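Lista simulación-navegación – archivo de mensajes
Buscar en el archivo Buscar Búsqueda avanzada
Categoría: Recogida de demostraciones / Entornos interiores

Asunto: Re: episodios del pasillo, ¿repetimos o no?
De: Hiba Hourani
Para: la lista

Hola a todos, voy con prisa, contesto entre líneas y luego pongo lo que falta.

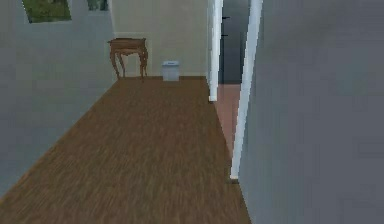 Lo primero, el lote del pasillo NO está cerrado. Tenemos 50 episodios subidos y la meta sigue siendo 100, así que por favor que no se lance todavía ningún entrenamiento con eso. Ya sé que Karim tiene la máquina libre y le pica la mano. Un poco de paciencia.

Nabil Mahasneh escribió:

> He revisado los episodios que grabó Keerthana con Lurnov y tengo
> dudas. En casi todos la instrucción es "ve a la papelera del fondo"
> y el agente sale en línea recta. Si entrenamos con eso aprende a
> caminar hacia delante y ya está, le da igual lo que diga el texto.
> Además hay 5 donde el operador se para antes de llegar y aun así
> están marcados como éxito. ¿Los borro yo?
>
> Otra cosa: ¿la mesita cuenta como destino o es decorado? En la hoja
> de Benau pone las dos cosas según la pestaña que abras.
>
> Nabil

Sobre los cinco: no los borres. Cámbiales la etiqueta a "incompleto" y déjalos donde están, Nadine los quiere para el clasificador de éxito, que anda cortísimo de negativos. Lo del criterio de parada lo hablamos en enero y quedó en un correo que seguramente no leyó nadie nuevo. Culpa mía. Lo copio en el wiki esta noche, si llego.

La mesita: destino. Destino siempre. La pestaña vieja de la hoja está mal, ignoradla. Está en la esquina izquierda y la papelera justo a su derecha, con un trozo corto de pared en medio, y por eso mismo nos interesa esta escena: desde lejos las dos trayectorias se parecen un monton y el modelo tiene que fiarse del texto. Si solo grabamos papelera perdemos toda la gracia.

Y la puerta. Casi no hay episodios de puerta! El hueco del marco blanco, a la derecha, da a otro espacio con el suelo más rosado, y cruzar ese umbral es un caso que en Diteck nos han pedido dos veces ya. Instrucciones tipo "sal por la puerta de la derecha", "entra en la habitación del suelo rosado", "párate antes de cruzar". Esta última sobre todo.

Reparto, salvo que alguien proteste:

Keerthana – 20 de puerta, con la mitad parando en el umbral
Nabil – mesita, 20 también, arrancando desde puntos distintos. Por favor variad la orientación inicial, no todo mirando al fondo
Karim – los que faltan hasta 100, mezclados, y con algún giro de más en medio. Queremos correcciones, no recorridos perfectos

Sobre las instrucciones escritas: frases que diría una persona. "Acércate a la mesa pequeña de madera" vale. "Navegar a objeto 2" no vale, y hay unas cuantas así. Tampoco uséis los cuadros de la pared izquierda como referencia, con esta resolución el segundo apenas se distingue y luego los anotadores se vuelven locos. Si alguien quiere probar a subir la resolución del render que lo haga en una copia, la escena base no se toca a mitad de lote.

El nombre de los archivos, igual que en Lo: escena, destino, iniciales, número. Sin espacios. Sin tildes. Sin "final_bueno2".

Ah, y guardad la semilla. Sin semilla no puedo volver a generar el episodio y lo tengo que tirar, que me da mucha rabia porque luego igual era de los buenos.

Nadine, ¿me confirmas si el clasificador necesita también las acciones o con las imagenes te basta? Si hacen falta las acciones hay que cambiar el export antes de que empiecen a grabar.

Me voy corriendo a otra reunión, lo que sea por aquí y no por privado.

Hiba

Última actualización: 11 jun 2022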